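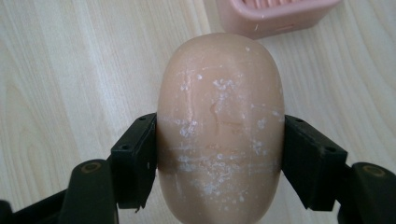
Virgil Avram wants it on record that the Cudville quarry never closed. It stopped, he writes, and there is a difference, because a thing that closes gets a letter and a thing that stops just has fewer trucks every week until somebody's cousin takes the gate home.

Point taken, Virgil. Last issue's item said the quarry "closed in the early thirties," and we will go with "stopped" from now on. His note ran to nine pages, five of them about the gate, and it pushed me back into the boxes at Trestgate to see what else we have been repeating without checking. Quite a lot.

Start with the name of the creek. Everyone in Cudville will tell you that Ranura Creek was named for a beautiful woman. She is sometimes a widow and sometimes a schoolteacher, and in the version I was told as a child she drowned in it, which takes some doing in a creek that reaches the ankle in a wet year. The oldest map we hold puts the word "Ranura" beside a narrow cut in the limestone, a good way uphill from any water. It is a Spanish word for a groove or a slot. So the creek is most likely named after a slot in a rock, and I expect to get letters.

The cut is where the quarry began. The first men up there were after silver, and they had the usual reason for thinking it was there, namely that a man in a hotel had said so. They dug for two summers and found limestone. They dug deeper and found older limestone. The company's books for those years are a pleasure to read if you enjoy other people's optimism. Rope, lamp oil, mule feed and blasting powder march down the left-hand page, and the right-hand page, ruled for income, is as clean as the day it was bought.

It took Cârstea & Company to notice that what they had been throwing over the side was worth money. Lime was wanted for mortar and for fields, and the railroad had just come as far as Trestgate. They built a kiln at the bottom of the hill, and then a second one after the first one leaned. By the best year in the ledger they were sending out 543 barrels in a month, that month being February, when no sensible person would have been on the wagon road at all. There is a line in the same hand a week later for "new wagon," and one below it for "wagon, again."

The crew was never large. The payroll sheets show roughly 40 men in a good season, though the count is muddied by the clerk, who spelled every name fresh each payday as if meeting the man for the first time. One burner appears under so many spellings that a descendant once wrote to us believing she had a whole family of them.

The best known of the crew was Vasilică Crăciun, who ran the upper kiln and whose name the clerk gave up on entirely. He is down as "V.C." for years, then as "the same." He is also the center of the story about the night the kiln was kept burning through the flood. I like this story and would be sorry to lose it, so I will report only that the kiln log for that week is in perfect order, shows both fires drawn and cold, and is signed "V.C., gone to mother's." Perhaps there was another flood.

Then there is the matter of the payroll box. According to the barbershop, it was buried near the second kiln when the company went under and has been waiting there ever since. The barbershop has been digging for it on and off for two generations, and the ground around that kiln now looks like something has been rooting for acorns. I don't want to spoil anyone's hobby. But the last three payrolls were met in store credit, and the store belonged to the company, and by then the shelves held mostly hat bands. If anyone does bring up a box, I would advise against quitting work on the strength of it.

As for the gate, Virgil's nine pages name a cousin, and I have been in this job too long to print it. The gate itself is supposed to be hanging on a sheep pen out past the Trestgate turnoff, painted green. If it is yours, we would love to have a look at the hinges, which the ledger says were charged to the company twice.

The ledgers are out on the reading table through the end of the month, mornings only, and pencils are provided. Please leave pens at the desk. Anyone with a drowned schoolteacher in the family is asked to bring paperwork.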